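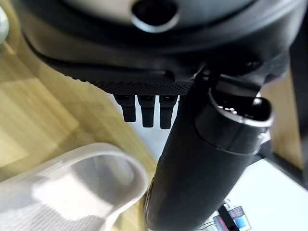
1/14
Flirka House has updated its guidance on entryway shoe racks and indoor slippers. The new arrangement applies to all 181 apartments from August. The main points are set out in this thread for residents and their guests.

2/14
Outdoor shoes are to be taken off at the apartment door. Slippers are kept on the open rack just inside. Please do not leave footwear of any kind in the shared hallway, including on the mats.

3/14
Each apartment has one open rack with wooden shelf boards, supplied by Natov. The rack belongs to the apartment and stays there when a tenancy ends. Residents who prefer their own furniture may ask the front desk to have it stored.

4/14
Slippers are placed in pairs, side by side, with the toes toward the back of the shelf and the heels toward the front. A person coming in can then pick up both slippers in one hand without reaching over the board. 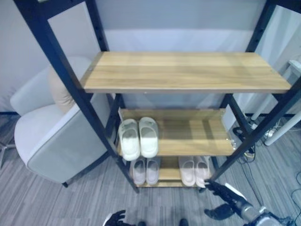 5/14
We recommend filling the rack from one end and keeping each pair close together. Spread-out pairs take up a surprising amount of board, and the last person home is usually the one left without a place. A rack should hold no more than 6 pairs.

6/14
Larger and smaller pairs may share a shelf. Families with young children have asked whether the lower boards should be set aside for them. This is a sensible choice but is left to each household.

7/14
Care of the wood: wipe the boards along the grain with a soft, slightly damp cloth, then with a dry one. Do not use bleach, scouring powder or furniture polish. Polish leaves a slick film, and slippers slide on it.
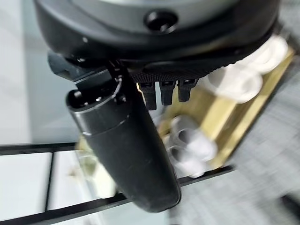 Close view, with the gold-colored surface behind.

8/14
Wet footwear should not be set on the boards. Use the drip tray issued with the apartment key — replacements are available at the front desk at no charge. Slippers with a ridged footbed hold water longer than they seem to and should be dried standing up.

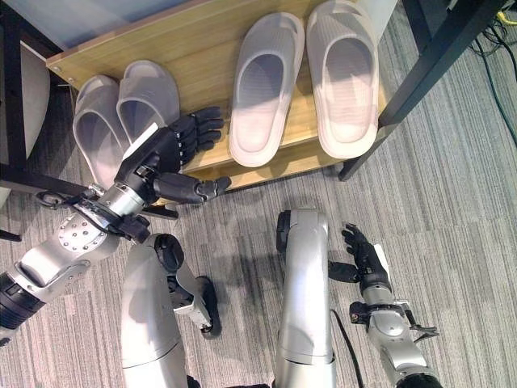 9/14
Guest slippers. Every apartment receives 4 guest pairs, in two sizes, from our supplier Paltus. They may be washed by hand in lukewarm water with mild soap. Please do not put them in the dryers in the laundry room.

10/14
Worn guest pairs can be exchanged at the front desk. Please bring both slippers, even if only one is damaged. We are not able to match single slippers, and the basket of odd ones from last year has now been cleared.

11/14
Placement of the rack: keep it flat against the wall and clear of the door swing. Residents on the Jitpraphai side of the building have narrower entryways and should place the rack along the longer wall. Bags and umbrellas belong on the wall hooks.

12/14
If a rack rocks or a screw has worked loose, report it through the maintenance form under "Furniture, entryway." Please do not tighten the fittings with power tools. Several boards were split in this way last winter, and the cost was charged to the apartments concerned.

13/14
Some residents have asked about adding a bench or a second rack. A bench is permitted if the path from the door remains clear. A second rack requires written approval — the request form is the same one used for storage cabinets, and the reply normally comes by email.

14/14
The front desk will be open on Saturday for slipper exchanges and questions about the guidance. Printed copies are available there in large type. Questions about furniture storage should be sent to the housing office and not posted as replies to this thread.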